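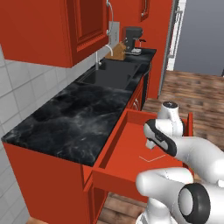 Speaker notes – reading a half-year report before you buy the shares

Slide 1. Say hello, check the microphone works at the back. Questions at the end, please, apart from anything about a word I haven't explained.

Slide 2. Solumeo makes chilled soups and sells most of them through supermarkets. The shares have done well since January. Tonight is about whether the accounts back that up. I don't own any, say so now.

Slide 3. Sales are up, and the chairman's letter leads with that. Ask the room where the rise came from. Answer is on page 4: most of it is Niditness, the snack business they bought last year. Take that out and the old soup lines grew by 2 per cent. Prices went up by more than that, so they sold fewer pots. 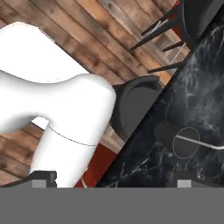 Source: Plellura image library

Slide 4. Cash. Profit rose but cash from trading fell. Two places to look: stock and money owed by customers. Both are higher. Stock could be a build-up before winter – the report doesn't say. Pause here, people usually want to write this down.

Slide 5. Debt. The Niditness deal was paid for with a bank loan, due back in two years. Interest is covered four times by profit. Fine for now, less fine if soup has a poor winter.

Slide 6. Compare with Ezeani. Smaller firm, 700 staff, no debt, slower growth. Its shares are cheaper against earnings. Don't tell people which one to pick. Show the table and leave it up while they read.

Slide 7. What I would check in the full-year report: pots sold, stock, the loan terms. If the company stops giving the number of pots sold, ask why.

Questions. Handouts are by the door. Finish by 8.30 pm, the room is locked at nine.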